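Course handout 4: Storage layout and part numbering in small maintenance stores
Prepared by Amerley Acheampong

4.1 Scope

The previous handout dealt with receiving. This one covers what happens between the receiving bench and the shelf: identification, numbering, bin assignment and stock levels. The worked case is the Rindari depot, a maintenance store that carried 3,397 line items at the time of the survey. Terms in the glossary of handout 1 are used without being defined again.

4.2 Identification before numbering

An item must be identified before it is given a number. Identification means recording enough attributes that two people working apart would arrive at the same record. For threaded fasteners the minimum set is thread standard, nominal diameter, pitch, length, head form, material and finish. For washers it is inside diameter, outside diameter, thickness, form and material. For seals it is inside diameter, cross section, compound and hardness.

Supplier part numbers are not attributes. They are recorded in a separate field and may change without notice. At Rindari, 194 items had been entered under the supplier number alone, and 58 of those were later found to duplicate an item already on the shelf.

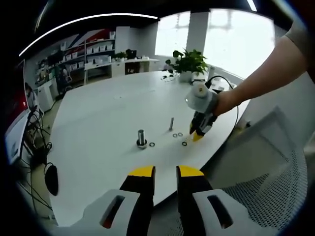
Identification is done at a sorting station, and the station has a few fixed requirements. It needs even light, a clear working area and enough depth for a tray of unsorted parts to sit behind the measured ones. Surface color matters more than surface material, as dark fasteners and dark seals are easily missed on a dark bench. A large white table like this one is suitable. The curved outline costs a little usable area compared with a rectangular bench of the same width. Cables should run along the far side, as the black one does, so that the near edge stays free for calipers and the record sheet.

4.3 Number structure

Two families of part number are in general use.

Significant numbers encode attributes in the digits. They can be read without a lookup, but they run out of room, and every reader has to know the code. The Kalberg scheme (14 characters, four fields) is of this type.

Non-significant numbers are issued in sequence and carry no meaning. They never run out in practice, but they are useless without the database. The Mirani scheme is of this type.

Most small stores end up with a hybrid: a two-digit class prefix followed by a sequential number. The prefix should be limited to classes that will not be reorganized. "Fasteners" is a safe class. "Pump spares" is not — a seal bought for a pump will sooner or later be used in a valve.

4.4 Containers and labels 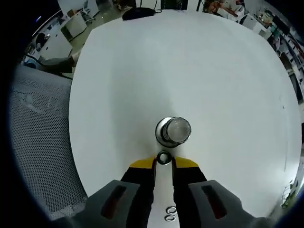

The container is part of the storage record. Each location has a container type, and the type fixes the largest quantity that can be held there. Open bins are used for high-turnover items and closed containers for small parts that must be kept clean. For the second group, a small cylindrical metal container with a lid, of the kind shown, takes little shelf area and can be stood in rows. The label goes on the side wall if the shelf is above eye level and on the lid if it is below. A lid that is slightly translucent, as this one is, should still carry a label. Lids get exchanged during cleaning, so the body needs the number as well.

4.5 Mixed sets

A mixed set is a group of different items issued together under one number, for example a post, its fixing bolt and the matching washers and seals. Sets reduce picking time and picking errors. They also hide stock: an O-ring inside a set does not show up when someone searches for O-rings.

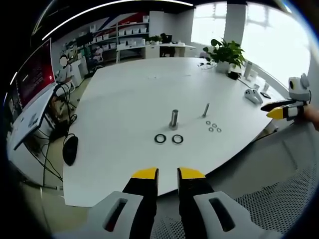
The usual remedy is a bill of contents attached to the set number, with each component listed under its own part number. The database then reports stock in two columns, free and committed. When a set is broken to release a component, the whole set is taken out of stock and the remaining parts are returned to their own locations. Partial sets are never put back on the shelf. The Parka store did keep partial sets for two years, and 1,009 picks in that period had to be checked by hand.

4.6 Reorder level

For each item, reorder level = (mean daily demand × lead time in days) + safety stock.

Both demand and lead time are taken from the item's own history if there are at least 12 issues on record. Below that, use the class mean. Items with no issues in 24 months are moved to the review list and are not reordered automatically.

Exercise for the next session: take the Rindari extract, class 20, and list every record in which one or more of the attributes from section 4.2 is missing. Bring the list on paper.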